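Last updated: November 13, 2019

Wool socks and the 40 degree question

Most wool shrinkage in a domestic machine comes from agitation, with temperature second. The fibre has overlapping scales. When it is wet and moved about, the scales catch on each other and the fabric felts. Hot water speeds this up, but a long cotton cycle at 30 will do plenty of damage too.

In August I replaced our old machine with a Dreva and went through the manual's programme table. The wool cycle turns the drum for 2 seconds, then rests. The delicates cycle turns it for 4. Spin speed is lower on both, and the water level is higher, so the load floats – less rubbing.

Anahera Halliday wrote to ask whether superwash yarn changes any of this. It does. The scales are coated or partly removed, so felting is much slower. The yarn can stretch instead, and I dry it flat for that reason.

Detergent matters as well. Anything with protease will attack wool over time, as wool is a protein. I use Triditz liquid, half a cap. Cotton socks can go in with the towels and need none of this care.
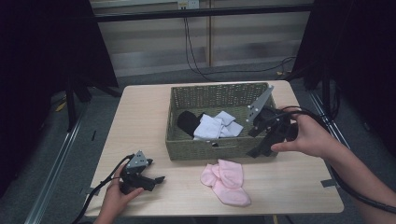
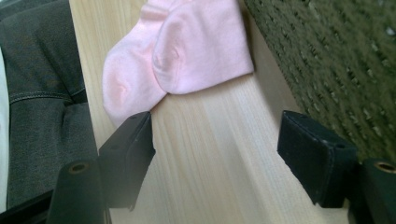

The pink socks, in both photos.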